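Okar-wrist：シミュレーション手首カメラ系列データと再生ツール

はじめに

見に来てくださってありがとうございます。Okar-wristは、シミュレーター内のロボットハンドに付けた手首カメラのレンダリング画像と、同じ時刻の関節角、グリッパー開度、指令値をまとめたデータセットです。読み込み、再生、簡単な評価のためのスクリプトも同じリポジトリに入っています。もともとはSturcombeの小さな研究室で、経路計画器のデバッグ用に書き溜めていたログでした。Innes Buchananに「これ、ほかの人も欲しがるんじゃない？」と言われて気をよくし、整理を始めたところ、思っていたよりずっと長い作業になりました（関節の並び順が途中で一度変わっていたのを見つけた日のことは、いまでも忘れられません）。

中身について

収録しているのは742エピソードで、1エピソードは最大500ステップです。画像と状態量は16 Hzで記録し、指令値は制御ループの側で持っているものを同じ時刻に揃えて保存しました。途中で計画が失敗したエピソードも消さずに残し、statusという欄にその旨を書いてあります。失敗例だけを集めて眺めるのもなかなか勉強になるので、お時間のあるときにぜひどうぞ！

各エピソードのフォルダーには次のものが入っています。

frames　手首カメラのレンダリング画像。連番です。
state.csv　関節角、関節速度、グリッパー開度。角度はラジアン、開度は0が全閉、1が全開。
command.csv　制御器に渡した目標値。
scene.json　物体の配置、材質の割り当て、照明の設定、乱数の種。
meta.json　タスク名、status、使用した計画器の版。

材質と照明はエピソードごとに乱数で選んでいます。色の組み合わせにはかなり思い切ったものが混ざりますが、色に頼らない特徴を学ばせたくてHiu-tung Fangが設定した範囲をそのまま使っています。現実の部屋らしい見た目が必要な方は、scene.jsonのmaterial_setがplainのものだけを選んでお使いください。

使い方

Python環境を用意してrequirements.txtを入れたら、まずcheck_files.pyを走らせてください。ファイルの欠けと連番の飛びを調べてくれます。そのあとreplay.pyにエピソード番号を渡すと、画像と関節角のグラフが並んで再生されます。スペースキーで一時停止、左右の矢印で1ステップずつ移動です。グラフの時間軸がどうも合わないな、と感じたら、--offsetの値を疑ってみてください。既定値は0で、うちの環境ではこれで揃っています。

計画器をつなぐ場合はplanner_bridge.pyを見てください。Rissanenという名前のクラスが出てきますが、これは社内……というより研究室内での計画器の愛称がそのまま残ったもので、直そう直そうと思いながら、あちこちから呼ばれているために手が出せずにいます。自作の計画器を使うときは、このクラスを継承してplanとresetの2つのメソッドを書けば動きます。

分割

学習用と評価用の一覧はsplitsフォルダーにあります。分割はscene.jsonの乱数の種を単位にしたので、同じ配置が両方に現れることはありません。独自に分け直す場合も、画像単位でのシャッフルは避けていただけると嬉しいです。隣り合うステップはとてもよく似ていて、評価の数字が驚くほど良くなってしまいます（一度やりました）。

既知の問題

手首が大きく回ったステップでは、視野のほとんどを面が占め、特徴点がほとんど取れないことがあります。位置推定を試す方はここでつまずきやすいので、推定の信頼度を見て、低いときは関節角からの順運動学に切り替えてください。localize_demo.pyにその切り替えを書いてあります。閾値はCumbridgeの共同作業者たちと相談して決めた値ですが、お手元の推定器には合わないかもしれません。

深度画像は今回の版には入っていません。scene.jsonから再レンダリングすれば作れますし、そのためのスクリプトも準備しているところです。1月の版で報告のあったグリッパー開度の符号の誤りは、今の版で直しました。古いファイルをお持ちの方は、お手数ですがstate.csvだけ差し替えてください。

連絡先と更新

不具合や質問は課題一覧へお願いします。日本語でも英語でもかまいません。エピソード番号とステップ番号を添えていただけると、同じところを開いてすぐに調べられるので本当に助かります。最終更新は2月22日（月曜日）です。

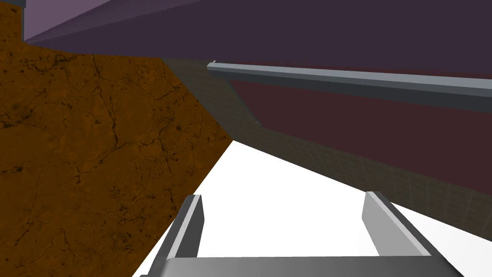 再レンダリングのスクリプトができたら、使い方の節に手順を書き足します。先に試してみたいという方も、どうぞ遠慮なく課題一覧で声をかけてください。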